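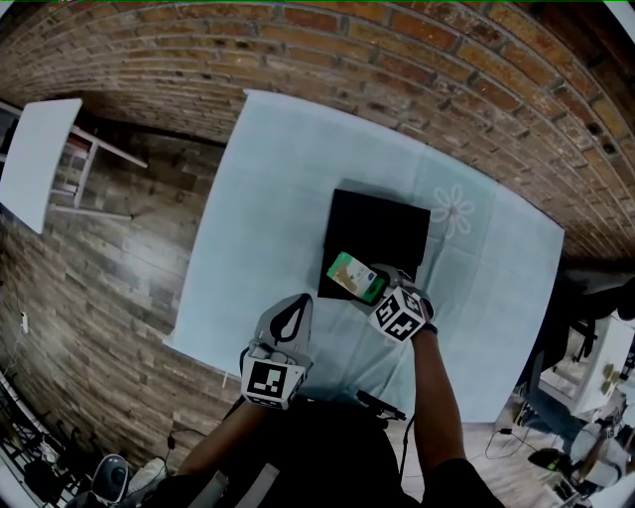 Most tablecloth questions we get at Lulanness come down to whether a cloth is worth the bother. Sometimes it isn't. A pale blue cloth with a faint white flower looks good against red-orange brick, and a flat black box or a phone on top of it will stand out nicely. So will every crease, and we don't believe the labels that promise otherwise.

**Does "no-iron" mean no ironing?**
In our experience, no. We tried the Rondari no-iron cloth for 3 weeks and ironed it twice. Hang it up damp and lower your hopes.

**How much should hang over the edge?**
Sellers like to say a lot, and they also charge by size. Enough to cover the edge is fine for daily use. Long drops get caught on knees.

**Do I need a pad underneath?**
Maybe – if your table marks easily. A cloth alone won't stop a hot dish, whatever the Skerkstead leaflet hints.

**Will it really survive 200 washes?**
We haven't washed one 200 times, and we doubt the people printing that number have either. Wash cool and skip the softener.

**Can I return a cloth I've used?**
Unwashed, yes. Quote form 631.

Updated Jul 6, 2022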